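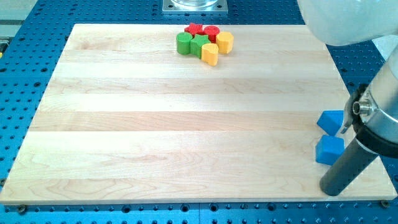

Figure 2. Board on the perforated table, blocks grouped near the far edge.

Section 2: Setting Up the Board and Blocks

Set up the Dralto sorting board before you unpack the rest of the block set. The board is heavy enough to need both hands, and it is easier to place on a clear table.

2.1 Preparing the table

1. Wipe the table with a dry cloth. Grit under the board will scratch the wood and can keep it from sitting flat.
2. Look along the rows of holes for leftover screws or pins. Remove any that stand above the surface.
3. Check that the table does not rock. Adjust the feet if needed.

Note: The Dovholm table has the same hole pattern in all colors. If you are using an older Wullanon table, see Section 5 for the adapter strips.

2.2 Placing the board

1. Lift the board by its two short ends and lower it onto the table with the long side toward you. The wood strips should run left to right.
2. Leave a margin of table showing on every side. You will need the holes in the margin if you add the side rails later.
3. Line up the front edge of the board with the nearest row of holes. A full row should be visible in front of the board from one end to the other.
4. Start the front corner screws by hand. Do not tighten them yet.
5. Press down on the middle of the board, then on each corner. If a corner lifts, back out both screws, shift the board slightly, and start again.
6. Tighten the screws until the heads are snug.

CAUTION: Do not use a power driver. Overtightening can split the end strips. Split boards are not covered by the warranty.

The strips vary in shade from cream to honey. This is normal for maple and will even out somewhat with use. Do not stain or varnish the board.

2.3 Setting out the starting group

The starting group uses six blocks, two of each color:

Red: star, cylinder
Green: star, cylinder
Yellow: heart, rounded polygon

1. Stand each block on its flat base with the shape facing up.
2. Place the two red blocks first, near the center of the far edge, with the star on the left and the cylinder on the right.
3. Place the two green blocks in front of the red ones. The cylinder goes on the far left and the star beside it, in the middle of the group.
4. Place the yellow blocks on the right side, with the heart toward the front.
5. Push the blocks together gently until the group is compact. The outline should be more or less round. Exact spacing does not matter.

Keep the near part of the board clear. This is the sorting area, and the activities in Section 3 all begin with it empty.

Note: Sets packed after September include a spare yellow heart. Keep it in the box until you need it.

2.4 Care

Dust the board and blocks after each use. For marks, use a soft cloth, slightly damp, and dry the wood right away. Do not soak the blocks. The paint may be touched up with Benítez matte colors, sold separately in 50 ml jars.

The board will hold up to 200 blocks for storage, but do not stack them more than 2 high.

Replacement corner screws: order part 768.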